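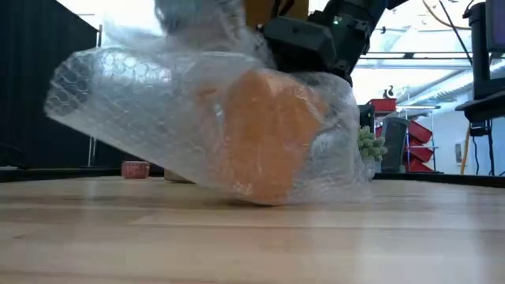 Hoderport's swap-by-post scheme is back for a second year, and I couldn't be more pleased to be the one telling you! I'm Nhàn Trình, I run the Clandotden gift shop on the harbour road, and last June I had the daft idea of asking people to post their unwanted bits and bobs to a stranger instead of leaving them in a cupboard. I thought we might get a few dozen parcels. We had 2,596. Most of my evenings went on packing, and I still can't see a clear bubble wrap bag with something round and orange inside it without wanting to reach for the tape.

The new round opens in June and this time we've got room for around 900 households, each sending two parcels over the summer. You sign up at the shop or at any of the 17 collection points in town (the list is in our window), tell us a little about what you like, and we match you with somebody at the other end. It costs nothing to join – you just pay your own postage.

My business partner Gerrit Mokgethi has rewritten the packing guide, thank goodness, as last year's was mostly me rambling. "Wrap it, shake it, and if it rattles, wrap it again," he says. China and glass are welcome. Food, candles and anything with a battery are not, sorry!

We're also starting a return shelf at the Trindade café, where Oanh Tô will take back used padding and boxes between 9am and 3pm. Please peel off the old labels first, she's asked me to say that twice. Anything clean goes straight out again to the next sender, free of charge.

If you're a local paper or radio station and fancy a chat, I'm in the shop most mornings and I do like to talk. Bring something to swap.

Press enquiries: Nhàn Trình, Clandotden, Hoderport. Ask at the counter for sign-up forms and the packing guide.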